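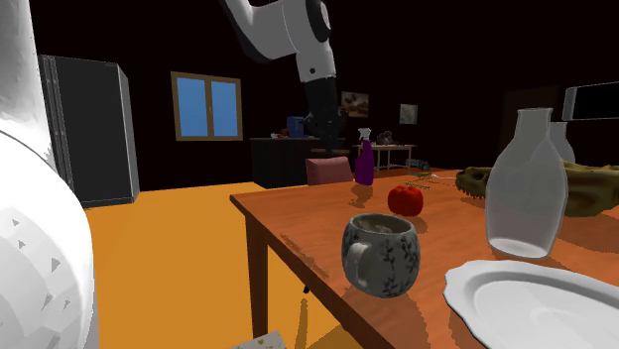
Page last updated: 14/10/2022

A Case for Simulating First

The Jindley shared workshop should require every arm build to be tried in simulation before motors are ordered. Members have objected that this delays the enjoyable part of the work. I understand the objection and do not accept it.

A simulated dining table, with a mug, a red pepper and bottles set close together, asks a good deal of a design. Reach, wrist clearance and the order of movements can all be studied there at no cost in parts. Serena Parisi revised her forearm length in August on this basis and spent nothing.

The method has limits. Rendered surfaces can show small faults, and friction is only as good as the numbers supplied – a point Marichka Marchuk has made to the workshop more than once. Bench testing must remain compulsory.

Our parts budget is $400 per build, and a stripped gearbox takes a serious share of it. I ask that the rule apply to all new projects, including those begun at home and brought to Jindley for assembly.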